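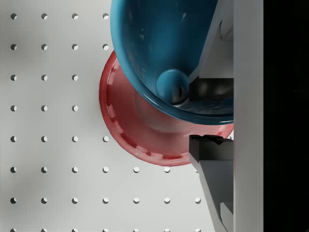 Getting a stacking arm into your wash-up without losing the bowls or the staff

This guide is for whoever in a canteen kitchen has been told that the clean crockery will shortly be sorted by a robot, and that they are in charge of making it work. In our case that was me, on the grounds that I had once fixed the label printer. We run the kitchen at the Plumley site, which feeds an office block and the two warehouses behind it, and we have a Stetano arm at the clean end of the dishwasher. It picks up bowls and mugs and puts them with their own kind. It has done this since August with varying degrees of conviction.

The Stetano manual is good on bolts and voltages. It has a page and a half on people, most of it about where they should not stand. What follows is the rest of it, in the order I wish I had done it.

What you need before you start

The arm and its software, including the simulator. If the simulator is an optional extra in your quote, pay for it and drop something else. We dropped the branded cover and have never missed it.

One of every piece of crockery you own, washed. Include the odd ones from the back of the cupboard, which will come through the machine whether or not they are on your list.

The people who do the job now, for an hour, sitting down, with tea, on paid time.

A marker pen.

Step 1: Write down what the job is

Our order form said "stacking". I asked the wash-up team what stacking involved and came away with four pages. They pull out anything chipped. They spot lipstick on mugs. They put the heavy bowls low because the servery team complain otherwise, and they turn the mug handles the same way because somebody did it like that years ago and it stuck. They also tell the servery when soup bowls are running out, by shouting.

The arm does one of those things and can be taught a second. Go through your own list with the team and put a name or a machine against each line. We left the shouting with the humans.

Do this before anybody announces how many hours will be saved. The figure in our business case assumed that all four pages would be handled by the arm, and it had to be taken back to head office in a rather quieter voice.

Step 2: Build your crockery in the simulator

Stetano give you a starter library of generic dishes and a holed work surface to put them on. You can alter the sizes, and you should. Our everyday bowls are Jometti, which are heavy and have a thick rim. The generic bowl was slimmer, and the first grip we set up for it would have closed on the real thing like a car door.

Measure the rim thickness, the outside width, the height and the foot. For mugs, measure the handle as well, including the gap a finger goes through. Use callipers if you have them. A kitchen ruler will do for the width and will mislead you about everything else.

Colours don't matter to the grip, but pick different ones for different pieces anyway. You will be looking at them for hours, and it's easier to say "it's fussing with the yellow one" than to read out an item code.

Step 3: Rehearse one piece at a time

Start with a single bowl and nothing near it. Set the approach from above, one finger inside the wall and one outside, and run it slowly. Watch from the gripper view as well as the side view. From the side nearly every grip looks splendid.

When that works, move the bowl and try again. Then turn it. Then add a second piece at a decent distance, and go on adding until it starts to struggle, which for us came sooner than the brochure had led us to hope.

Save each setup with a name that means something. I have a folder containing "test", "test new", "test new 2" and "final test old", and I would pay good money to know which one we are running.

Step 4: Put a mug in the way

Mugs deserve a step of their own. A bowl is much the same from every side. A mug has a handle, and the handle is always pointing somewhere.

Place a mug on the surface near a bowl and ask the arm to deal with the bowl only. You are checking whether the fingers have room to open and come down without clipping its neighbour. Then turn the handle towards the bowl, and run it again. Do it with the mug on each side in turn. 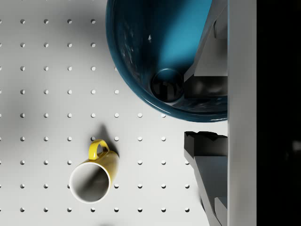 If the gap is too tight, you have two choices. You can tell the arm to move the mug first, which takes longer and gives it another thing to drop, or you can change how the pieces arrive. We changed how they arrive. The team now load mugs and bowls in separate racks, so they come out of the machine in batches. It cost nothing, and the person who suggested it had apparently been suggesting it since long before there was a robot to benefit.

Step 5: Decide what to do about nested bowls

Bowls come back from the tables one inside another. They should be separated before washing and mostly they are. When they aren't, a pair comes out together, usually two sizes that have no business being that close, and the gripper can end up with both rims between its fingers.

You can rehearse this too. Put one bowl in another, off centre, and see what your grip does. Look for three things:

Does it pick up one bowl or both?
If it picks up both, does the software notice?
If it notices, what does it do next?

Ours noticed only after we had told it the weight of each piece, a setting two menus down under "Advanced". Once it knows it has too much bowl, it puts the lot down and lights the amber lamp. A person then pulls the two apart and sends them back through the wash, as the bit in between won't be clean anyway. Stetano will happily sell you a routine for separating them by machine. I asked what it did about the dried porridge and the conversation moved on.

Step 6: Run the big batch and read the failures

Set the simulator to place the pieces at random and leave it going overnight. We ran 1,000 attempts. The arm failed 164 of them, and I spent the next morning going through the recordings with the wash-up team, who enjoyed it more than any training day we have ever held.

Don't sit through them alone. I would have filed most of those failures under "dropped it". The team could tell me that one lot happened because the bowl was lying on its side, which our racks don't allow, and another because the mug was tucked under a rim, which happens every single lunchtime. We ignored the first lot and fixed the second.

Mark each failure with what a person would have done instead. That list becomes your instructions for the amber lamp.

Step 7: Go live on a quiet day

Ours is Thursday afternoon, after three o'clock. Run the arm for an hour with someone beside it who has the stop button and no other duties. Somebody will propose that they could be wiping down at the same time. Say no.

Real bowls are wet, or at least damp, and a simulated one is only as slippery as you told it to be. We had to slow the lift and fit the softer finger pads. Expect to change something here, and put a box of spare crockery on the order beforehand so that it doesn't look like a crisis.

Build up gradually. Our busiest day so far has been 1,354 pieces, and I wouldn't have wanted to meet that in the first week.

Step 8: Sort out who does what now

This is the part that takes longest and has no menu.

No posts went at Plumley. What went was the repetitive bit at the end of the line, the lift and twist that did people's shoulders in, and I haven't heard a word in its favour. But the clean end was also where you went when you had been on the dirty end since seven and needed to be left in peace. Put a robot there and the dirty end becomes the whole shift. We had not thought about this at all, and we were told about it in plain terms by the second week.

We now swap people between wash-up and servery at the mid-morning break. We also made minding the arm a proper turn on the rota, with the training written down and a small rate attached. The first version had it as something you did "as well", and the amber lamp sat glowing for long stretches while everyone assumed it was somebody else's.

Agree early who can stop the arm. Our answer is anyone, at any time, with no form to fill in afterwards. Write it on the guard with the marker pen.

Agree too what the arm's records are for. It logs every pause, and a pause log looks very much like a record of how long a person took to come over. Our sister kitchen at Gasser had a manager print theirs and pin it up. It was down again by lunch, but they are still hearing about it. Ours is used for finding bad grips, and the team can read it whenever they like.

Common problems

The arm stops above a bowl and does nothing. Check for steam on the camera window. Wipe it with a dry cloth, leave the dishwasher hood shut a little longer between racks, and try again.

It picks up mugs by the handle. The handle measurement is wrong or missing. Go back to Step 2.

It was fine yesterday. Ask whether anyone has bought new bowls. Purchasing regard a bowl as a bowl, and will swap the range for something on offer without telling you. We now have a note on the order system saying that any change of crockery has to come past wash-up first.

It puts everything away perfectly but on the wrong shelf. Someone has moved the shelf. The tape marks on our floor have been there since the second time this happened, and need redoing whenever the floor is scrubbed.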